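# Changing firms after the SQE - does my qualifying work experience carry over?

**Maricruz Rosales** wrote on Jan 28, 2020:

Hello everyone, I hope this is the right board, and please forgive the length! I'm a trainee in the commercial team at a small practice in Wendimholm, and I've been offered a place at Aksoy, which is a bigger firm with a proper corporate seat. I'd love to go, but my contract has a clause about paying back course fees if I leave early, and the figure they've given me is £3,955.
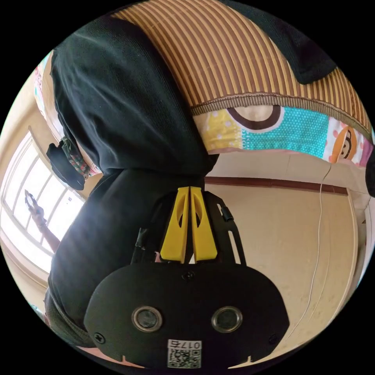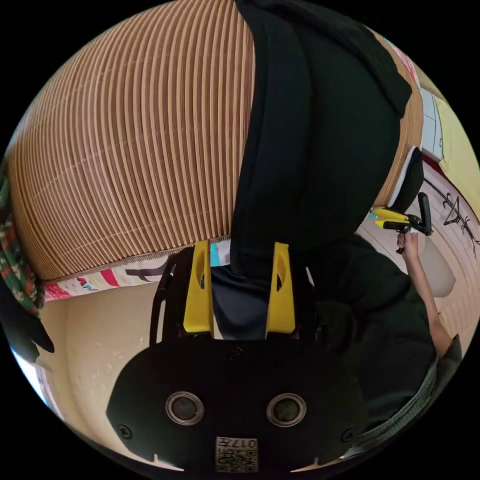
*Wendimholm Legal Helpdesk - Trainees and Junior Lawyers Team*

So, two things are worrying me. The first is whether the 20 months I've already done would still count if I finished my training somewhere else, or whether I'd be starting again from nothing. The second is the clause itself. It says the fees are repayable "in full or in part at the firm's discretion", and I can't find a word anywhere about how the part would be worked out. My supervisor, Helen, is lovely and I don't want to go behind her back, but I also don't want to bring it up before I know where I stand. The new place would like me in April, so I've got a bit of time, though not masses of it.

Has anyone here moved part way through? Did you tell your supervisor first or go straight to HR?

---

**Gerasimos Kokkinos** replied:

Congratulations on the offer, Maricruz! I moved firms in the middle of my training contract, and I remember exactly that knot in the stomach, so do go easy on yourself.

On the time you've done, please don't assume it's lost. Mine was carried across, but it took a good deal of paperwork and both firms had to be willing. Ask the regulator which form they want from you and check it against the route you're registered on, as the old and new arrangements are quite different and people (me included) muddle them up. Then get your training record up to date while you still have your files in front of you. I left mine until my last week and spent two very long evenings trying to remember what I'd done on a share purchase the summer before.

On the money, have another look at the exact wording and at whether you signed anything separate when the course was paid for. Some firms use a sliding scale and keep it in the staff handbook, so it's worth a rummage there. I'd also ask the new firm, politely, whether they would help with it. Mine paid half, which I would never have dreamt of asking for if a friend at Jinbridge hadn't nudged me - and the partner didn't so much as blink.

As for Helen, if she's as kind as you say, I'd speak to her before HR. Have your offer in writing first, though, and don't resign until you've read every page of it.

---

**Obed Kpodo** replied:

Just pay it and go, life's too short. Corporate seats don't come up often.

---

**Kalliopi Drakos** replied:

I'd be a little more careful than Obed, if he'll forgive me! "At the firm's discretion" is rather vague, and I'd want somebody who does employment work to read the whole contract before you hand over a penny. A lot of solicitors will look at something like this for a fixed fee. Do check your notice period as well. Mine was longer than I thought, and I nearly promised a start date I couldn't keep.

Let us know how you get on, won't you?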